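ok so I spent most of this week moving our office off the old print server and I have Thoughts. thread

Background for anyone new: I do IT for Briscombe, a small distributor, 94 people, two floors and a warehouse. I'm the whole department except for Riku Tamura, who does the warehouse scanners and is smarter than me.

Our print server was an old Windows box that had been "getting replaced in October" for longer than I've worked here. It had 44 printer queues on it. We own 18 printers.

So where did the other queues come from? Every time somebody couldn't print, whoever was on support just made a new queue with a slightly different name. HP-Front. HP-Front-2. HP-Front-NEW. HP-Front-USE-THIS. Guess which one people were using (HP-Front-2, obviously).

First job was working out which queues were alive. You can turn on the PrintService operational log in Event Viewer, it's off by default, and it'll tell you who printed what to where. I let it run for a couple weeks before touching anything. Best thing I did all project.

Word of warning, the log is tiny out of the box and it overwrites itself. I bumped the size way up to 500 MB and then pulled it into a spreadsheet every evening with a little PowerShell script. Ugly script. Works fine.

Second job was drivers, ugh. Half the queues were on drivers from a vendor package that hasn't been updated in forever, and the new server wouldn't take them. I tried the export/import wizard first and it got partway and died with an error that was just a hex number.

After the third try I gave up on migrating and built the queues fresh. Took me one long afternoon. I'd spent two days fighting the wizard by then so, you know, learn from me.
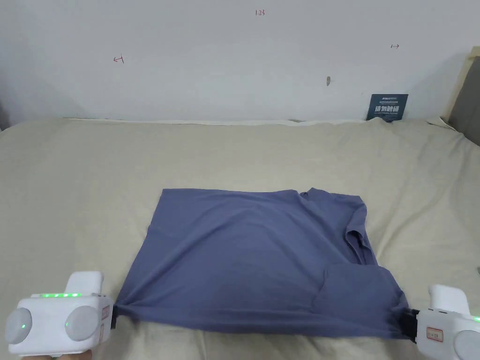
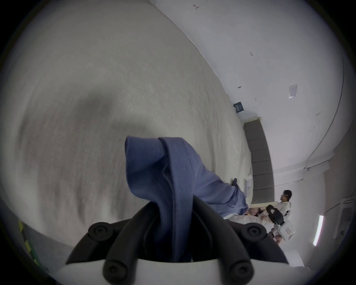 Third job, getting the new printers onto people's machines. We'd been doing it with a logon script written by somebody who left before I started. It had a comment in it that said "don't remove this line" and the line did nothing. I removed it. We're all still here!

Now it's Group Policy Preferences with item-level targeting by security group. You're in the Sales group, you get the Sales printers. Move to another team, your printers move with you next time you log on. I know this is old news to a lot of you but it felt like magic compared to what we had.

One thing that bit me: I had the action set to Replace, so it was deleting and re-adding every printer at every logon. People's default printer kept resetting and logons got slow. Changed it to Update and the complaints stopped the same day.

Also please test with a regular user account. Everything looked perfect on mine because I'm an admin. Then Riku logged in as a normal person and got a driver prompt he couldn't click through. The fix was pushing the drivers to the machines first, before the mapping.

The label printers in the warehouse are staying where they are for now. Different beast, they talk straight to the scanner software and Riku says if I touch them he's changing the wifi password.

Cutover was this morning, April 18, 2025, and yes I did a cutover on a Friday, I can feel you all typing. Half the office was out so it seemed like the quiet day to do it — two calls total, and one of those was a paper jam.

Old box is powered off but still in the rack. Leaving it a month in case accounting has some once-a-quarter report that prints to HP-Front-NEW.

If anybody wants the PowerShell for pulling the print log, reply and I'll clean it up and post it over the weekend. It has some bad words in the variable names right now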